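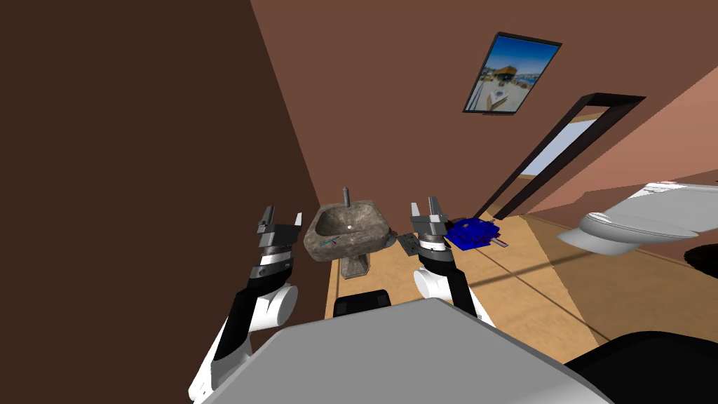 Genalyn Saludo wrote after my April post to ask why the planner should be allowed to refuse a task at all. In her view a two-armed robot in simulation ought simply to try, fail and be scored on the failure, and a refusal hides the very data one is paying the simulator to produce. I have considered her objection with some care, and this post is my reply to it.

Her argument is a fair one where the purpose is to train a policy. Our purpose at Rustwood is narrower. We maintain Dalisay, the layer which receives a goal from the task description and decides which arm shall move, in what order, and with what clearance. The bathroom set is the smallest of our rooms, and it was chosen for that reason. A pedestal sink and a toilet leave little open floor, and the two arms must share the space above the basin. In a kitchen a careless plan will often pass without penalty. In the bathroom it is caught early.

Until this spring, Dalisay treated the arms as two separate problems and reconciled them afterwards. Each arm was given its own path, and a later check looked for any moment at which the two came too near one another. If such a moment was found, one arm was told to wait. The method was easy to explain and easy to test, and I defended it for longer than I should have done. Its weakness is that waiting is a poor remedy when the waiting arm is itself the obstacle. We recorded 270 runs over the bathroom set in which both arms held position until the time limit expired, each correctly following its instructions.

The present version plans both arms together for the last part of the reach and keeps them separate before that. The point of change is set by distance from the target. The joint search is given a budget of 2,000 samples, after which it must either return a plan or state that it has none. It is this second outcome to which Genalyn objects.

I would ask her to consider what the refusal contains. It is written to the log with the goal, the starting pose of each arm, and the pair of links that came nearest to contact in the best attempt. A timeout gave us none of this. One of our engineers had been reading such timeouts by hand, replaying each from the beginning, at a cost of about two hours for a difficult case. The refusal record can be opened directly in Gulurier, our viewer, at the moment of closest approach – and the cause is generally plain from there.

There remains the question of perception, on which I am less confident. The planner at present receives object poses straight from the simulator, and they are exact. A rough stone basin with an irregular rim is a different matter when its shape must be estimated from a camera. Our collision model for the sink is a set of convex pieces, and it fills in part of the hollow at the top. For an arm passing over the basin this is harmless. For a gripper that must reach down into it, the model reports contact where there is only air, and the planner refuses a task that is perfectly possible. Genalyn is right to be concerned about refusals of this kind. They are errors in our geometry, recorded as though they were facts about the room.

We have therefore made two changes. Refusals are now reported in a separate column and are no longer left out of the success rate, a practice I regret. In addition, any refusal in which the nearest contact involves a filled-in surface is run again with a finer mesh. The second run is slow, and it is kept out of the nightly batch for the time being.

The finer mesh for the basin is finished. The toilet has still to be done, and its rounded front has so far produced more pieces than the collision checker handles comfortably. I shall write again when the new figures for the bathroom set are available, and Genalyn has agreed to read them before they are posted.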